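How to Arrange Strawberries on a Plate

My aunt has a small guest house in Kerkik, and every summer I help her with the afternoon fruit. Many guests ask how we make the strawberries look so nice with so little work, so I decided to write it down. You need only one plate, one bowl, some paper towels and 6 minutes of patience.

1. Choose the berries. Take them out of the box and put the soft ones to the side. They are still good for jam or yogurt, but on the plate they will give juice to the others.

2. Wash them shortly before serving, with the green leaves still on. I put them in a bowl of cold water, move them gently with my hand, and lift them out. Please do not pour everything into the sink together with the water, as the sand from the bottom will come back on the fruit.

3. Dry them well. Spread the berries on paper towels and wait until the skin is not shiny with water anymore. A wet strawberry slides, and then the pile will not stand.

4. Take a plate which is bigger than you think you need. I like plain white and round. The fruit should sit in the center, with a free border on all sides, so that people can take one berry without touching the rest.

5. Build the pile. Begin with the biggest berries in a circle, the pointed ends looking out. Fill the middle, then add the smaller ones on top. Hold the berries low over the plate before you let go. If they fall from high, they get brown marks after one hour.
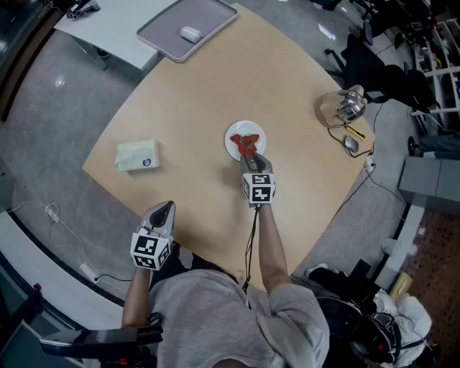

Strawberries held just above the plate, with the pile in the center.

6. Put tissues next to the plate. Strawberry juice is not easy to wash from a light shirt, and guests are too polite to ask.

If you must wait before serving, keep the plate in a cool place and do not add sugar. Sugar pulls out the juice, and you will have a red lake under the pile. We serve ours at four in the afternoon, and I arrange it at half past three.

For a larger table I make two plates and put one at each end.

Jaruwan Chaiyaporn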